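What my small country's debt taught me about my own

I have a new favorite kind of reading, and it is the quarterly debt bulletin. Yes, really! I started in June with the one from Erska, where I grew up, and I have now gone back through 40 of them. My tea goes cold, the cat gives up on me, and I'm still there scrolling through tables of who owes what to whom and in which currency.

What pulled me in was a line in the local news saying the country's foreign debt had gone down. Great, I thought, we paid some back. Then I opened the bulletin and found that most of the drop had nothing to do with paying anyone. A good part of what Erska owes is in a foreign currency that had lost value over the quarter, and when you convert all of that into the currency the bulletin reports in, the pile looks smaller. The next quarter the exchange rate went the other way and the pile "grew" again, with hardly any new borrowing at all.

I love this. I had always pictured a national debt as a kind of giant bar tab, one number going up or down depending on how well everybody behaves. It's much more like a drawer full of different bar tabs, some in money you earn and some in money you don't, all of them due at different times.

The due dates are the part I'd tell anyone to read first. In the latest bulletin, 68 percent of the total is medium and long term, which means it doesn't come due for more than a year. The rest is short term, and that's the slice that can really hurt. If lenders get nervous and won't roll it over, you need the cash now. So the people who write these reports always compare the short-term slice with the reserves, meaning the foreign money the central bank keeps on hand. Once I learned to look for that comparison I started seeing it everywhere, and I got a little thrill each time I understood the sentence it was in.

Then there's the split between what the government owes and what everyone else owes. Banks, phone companies, a cement plant that borrowed abroad for a new kiln - it all goes in. I had no idea! When a headline says "the country owes," a big piece of that can be private companies that would never expect the taxpayer to step in (though sometimes the taxpayer does anyway, and that's a whole other post).

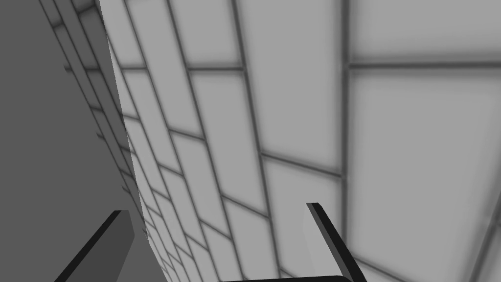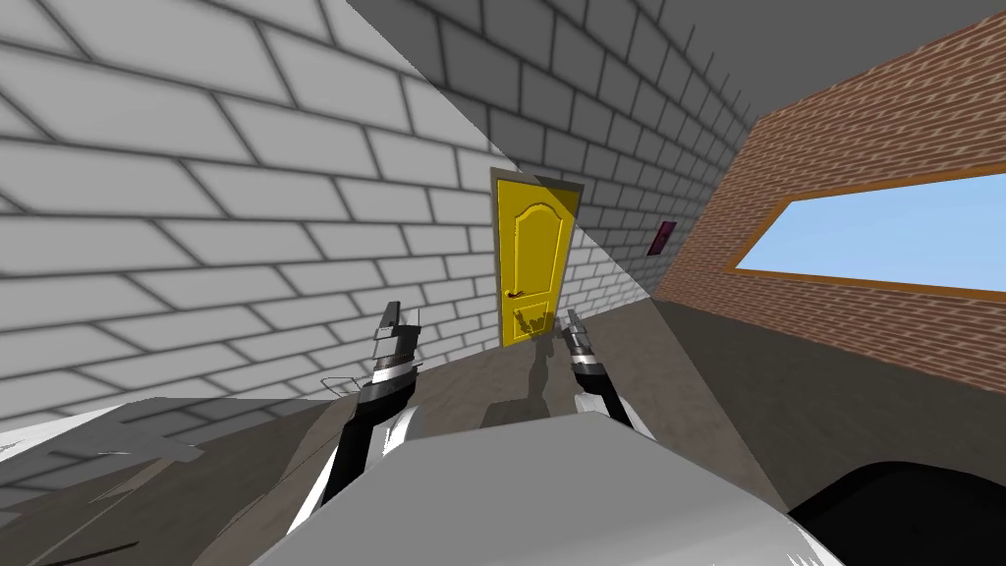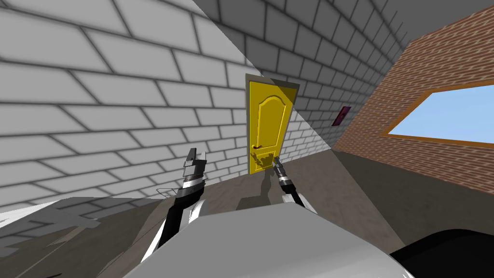

The yellow door in the back wall, simulated.
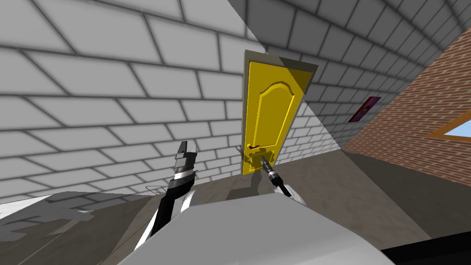

Anyway, all of this got me looking at my own money the same way, and I want to share how I did it because it was the most useful evening I've had in months.

I made a table with four columns: who I owe, how much, when it's due, and what currency it's in. That last column sounds silly for a household, but I get paid in dollars and I still have a loan back home with Gratel, the little savings bank that helped me with my last two years of school. The balance is worth 3,000 dollars today. It was worth more than that last winter, and I had been patting myself on the back for the progress. When I checked my payments against the rate, a nice chunk of my "progress" was just the exchange rate moving. Same as Erska! I laughed out loud in my kitchen.

Next I sorted everything by due date, the way the bulletin does. Car loan, long term. Gratel, long term, with 8 payments left this year. Credit card, as short as it gets. And then I put my savings next to the short-term slice, exactly like the reserves comparison. It came out okay, a bit thinner than I'd like. I've moved my automatic transfer up a few days so it goes out before I get a chance to spend it.

One thing I haven't sorted out is whether to pay Gratel off early while the rate is good. Part of me says yes, grab it. Another part remembers that the interest on that loan is low and the interest on the card is awful, and the card should go first no matter how pretty the exchange rate looks. I'm leaning toward the card. If you've had to choose between a cheap loan in one currency and an expensive one in another, please tell me what you did and how it felt afterward.

I've also been reading the Mwaipopo newsletter, which goes through debt reports from small economies and explains the footnotes. The footnotes are where the good stuff is. The last issue spent two whole pages on the word "residual" and I read every line of it on the bus and missed my stop at Irngate.

Next up for me is the table on interest payments as a share of exports. I tried it once already and got lost halfway down, so I'm printing it out this time and taking a pencil to it.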